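Salvage readiness is being priced out of coastal towage

The tug contract at Curkport comes up for renewal in December, and the tender documents now in circulation contain one line on salvage. It asks that the successful operator "maintain awareness of emergency response obligations." The previous contract ran to several pages on the same subject. It specified a pump inventory, a line-throwing apparatus, a minimum bollard pull of 77 tonnes on at least one hull and a salvage master on call within 18 hours.
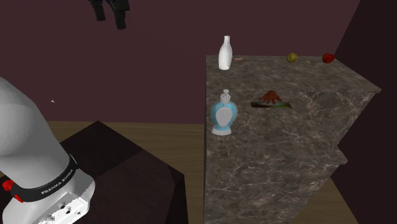

Opinion | Ports and Towage
By Elif Naz Gündoğdu

The argument for the shorter wording is commercial. Harbour towage is a volume business. Operators bid on a rate per job, and equipment that sits in a shed between casualties does not contribute to the rate. Zarnico, which holds the present contract, has told the port users' group that its salvage store is opened for inspection and drills and for little else. I have no reason to dispute that.

What I dispute is the conclusion drawn from it. Low utilisation is the normal condition of emergency equipment. A port that measures its portable pumps by hours run will dispose of them, and will then depend on the nearest alternative. For Curkport that is the depot at Grakby, 1,000 kilometres down the coast. At a transit speed of 12 knots, a tug from Grakby needs just under two days to arrive, before any allowance for mobilisation or weather. A disabled bulk carrier drifting at two knots on an onshore wind covers a good deal of water in that time.

It is sometimes said that the salvage market will fill the gap. The market works on the standard no cure, no pay form, supplemented by special compensation where there is a threat to the environment. Both assume that a salvor exists within reach and has a vessel to send. Neither pays anyone to wait. As harbour tugs have become shorter, beamier and optimised for escort work inside the breakwater, the pool of hulls that can make a long tow offshore has contracted. A modern azimuth tug with high bollard pull may still be a poor choice in a four-metre sea if it has limited bunkers and no proper towing winch aft.
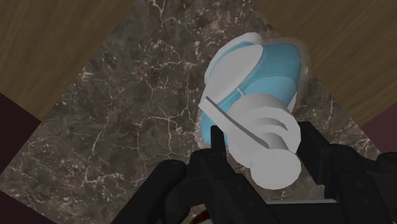

What a better clause would require

The remedy is a separate standby fee, itemised in the tender and paid irrespective of towage volume. It should cover one offshore-capable hull, crew certified for ocean towing and a maintained equipment store. My own estimate, based on the present Zarnico tariff, is a levy of $2,000 per call on vessels above a set deadweight. Against the daily hire of the ships concerned, this is tolerable.

The clause should also require an annual exercise with a live connection. Tabletop exercises test telephone lists. They do not establish whether the emergency towing gear on a tanker can be recovered by the crew actually rostered, at night, with the messenger line fouled.

Tagle, across the gulf, adopted a standby fee at its last renewal and received compliant bids. The port should obtain that contract wording before the tender closes.

Comments (3)

Yavuz Sezer
Agree on the fee, less so on the levy. Deadweight is the wrong basis. Windage matters more for a dead ship, and a light car carrier would pay next to nothing under this formula.

deckhand_ret
The winch point is correct. We had a tug with a hook and no aft winch for years and the master would not take it past the fairway buoy.

M.
Does the Tagle fee cover the equipment store or only the hull? I read it as hull only.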